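Breath Counting, Without the Incense
March 5, 2020

Posted in: Practice notes

I have kept a log of my sitting practice since October. It has 984 minutes in it, which sounds like more than it is. Most entries are one line: start time, length, number of times I lost the count. I don't record how I felt, as I found I was writing the same adjectives over and over.

The method is plain. Count each out-breath from one to seven, then start again at one. If you lose the number, go back to one. Do not try to work out where you were.
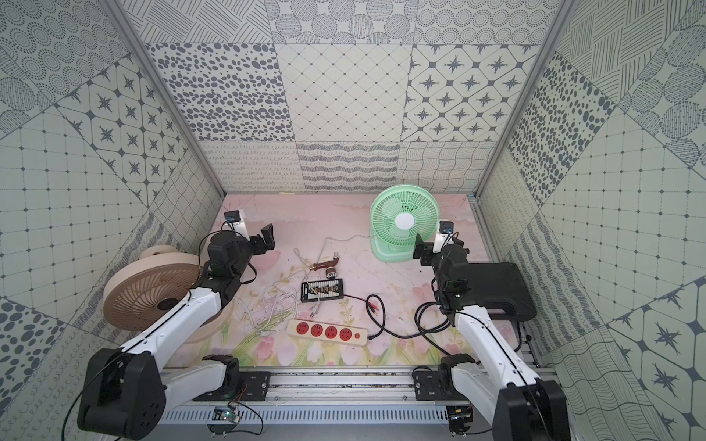 I picked seven over the usual ten for a practical reason. With ten, I could run the count on autopilot and plan dinner at the same time. With seven, the reset comes sooner, and I notice when I have sailed past it. My record for sailing past is 31, reached while drafting an email to my landlord in my head.

The count is a gauge. It reads attention the way a float reads the level in a tank, with some lag. By the time you see that the number is wrong, the mind has been elsewhere for several breaths. 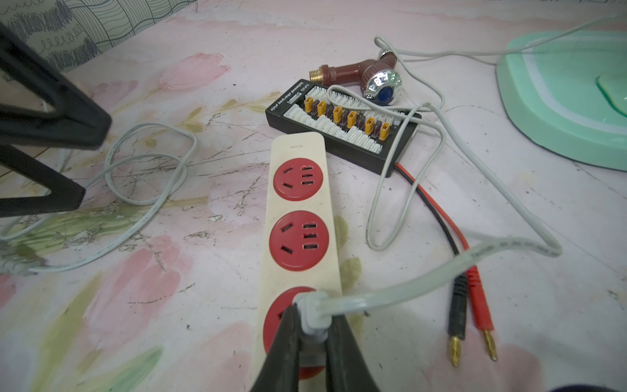 Length matters less to me than the hour. Sits before breakfast have fewer lost counts than sits after work, in nearly every week of the log. I tried to fix the evening ones with a timer app called Tekum, which rings a soft bell at intervals. I ended up waiting for the bell. I removed it and went back to the kitchen timer.

I put an earlier version of these notes on the Pukora list and asked what others did about the evening slump.

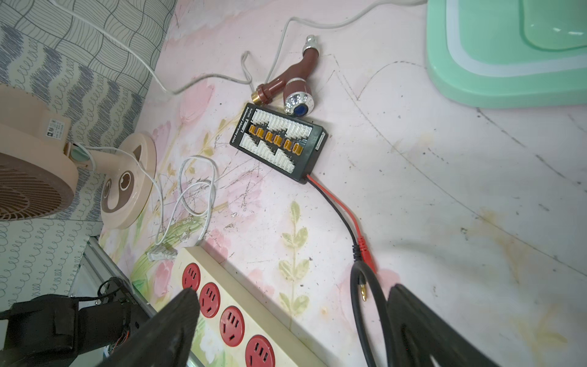 Kristóf Kozma wrote back that he would drop the numbers entirely after dark. In his view a tired mind treats a lost count as a failed test, and the sit turns into scorekeeping. He labels each breath "in" and "out" and leaves it there.

I ran his version for two weeks. The sits felt shorter. I can't say whether attention was better, because without a count there was nothing to log except the minutes. 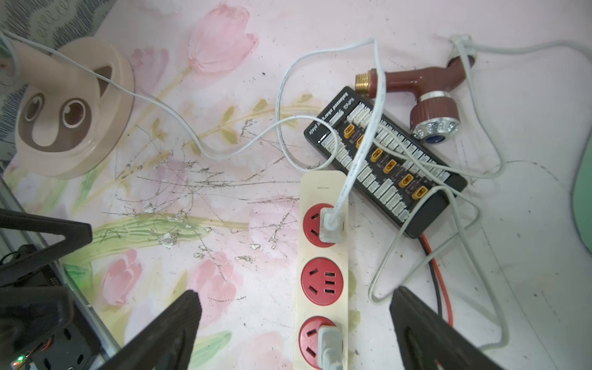 For now I count in the morning and label at night. The log has a new column for which one I used. I also want to test sitting on a chair against sitting on the floor, once my left knee stops complaining.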